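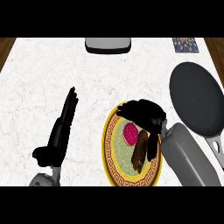
Simulated kitchen counter, two arms: plate, pan and the right hand over the plate.

Clearing a plate is a good test chore. It takes a person a few seconds, it needs no special skill, and it contains most of what makes housework hard for a machine: small soft objects, a thin rim, a second object that has to be held while the first is moved, and a surface you can't push down on very hard.

I have spent most of September on simulated versions of this chore, in my spare time, on one desktop machine. The question I started with was the one my sister keeps asking, whether a robot could do her dishes yet. My answer is still no, but I can now be more specific about where it fails.

The task is defined as follows. There is a plate with food on it and a frying pan to the right. The food has to end up in the pan. Either hand may be used. A trial counts as a success if every food item is inside the pan when the clock runs out and the plate is still on the counter. Start positions are shuffled a little each time.

I ran 444 trials with the policy as it came out of training. Of those, 152 were a success. That is 34 percent. Published numbers for comparable tasks are often better, but they are also often for a single item and a parallel gripper, and the definitions of success vary enough that I would not put them in one table.

I sorted the failures by hand, watching each one at double speed. The largest group was the grasp itself. A long, rounded item lying flat on a plate gives the fingers very little to get under. The hand comes down from above, the fingers close, and the item rolls toward the rim. A person fixes this without thinking by using the rim as a stop. The policy sometimes does it too, but I can't say whether it learned it or got lucky.

Flat slices are worse. With a slice there is no side to hold. People slide it to the edge, or use a fork, or tip the whole plate over the pan. Tipping the plate is clearly the right solution and the rules allow it, but it needs a good grip on a thin rim and the policy almost never tried it. When it did, the plate usually left the counter along with the food.

The second group of failures was coordination. The left arm is supposed to steady the plate. In many trials it stayed parked at its own side of the counter for the entire run with the fingers together, and the right arm did the work alone. Bit-na Kang, who read a draft of this, pointed out that if the demonstrations were mostly one-handed then this is the correct thing for it to learn. She is right. I went back and checked, and they were.

I then retrained with 100 new demonstrations, all using both hands. Coordination failures dropped. Grasp failures did not, so the total moved less than I had hoped. I will post the second set of numbers when I have run the same count of trials, as comparing a short run to a long one is how people fool themselves.

Some notes on the simulator. Contact friction is the parameter I trust least. A small change turns a failed grasp into a clean one, and I have no measured value for food. The items are also rigid. Real food bends, tears, leaves grease on the fingertips and sticks to the plate. Some of this would help the robot and some would not.

On hardware, I get asked about the Gornitz and the Emberg arms. I have used neither. I had 2 hours with a Wulter hand last year and the limit there was heat in the finger motors, which a simulation like mine does not model at all.

So, for dishes: moving food off a plate works about a third of the time, in a world with no water and no grease. Scraping, rinsing and loading a rack have not been attempted. My sister has bought a new dish brush.

Next I want to randomize friction over a wider range and put the plate closer to the left arm. Config files are available if you email me.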